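4.2 Single socks

Of the 2,711 socks entered in the Jernholm laundry diaries, 152 finished the study without a partner. Households blamed the machine, which is large, noisy and unable to reply. The diaries are less kind. Most losses fell between the drying and the drawer – a stretch of the week for which few people kept proper notes, and one household in Ikska kept none at all. Pairing at the hanger (Figure 7) was the habit most often claimed at interview and least often written down. We return to this gap, with some sympathy, in Section 5.

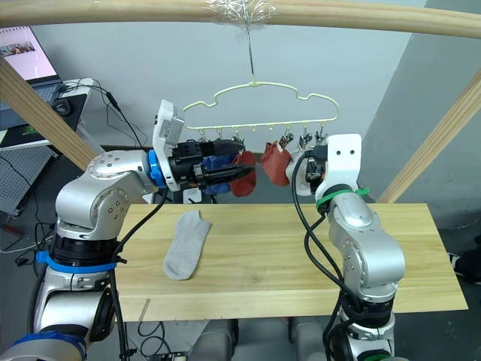
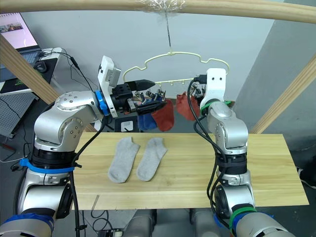
Figure 7. Small laundry hanger, indoors, at two moments.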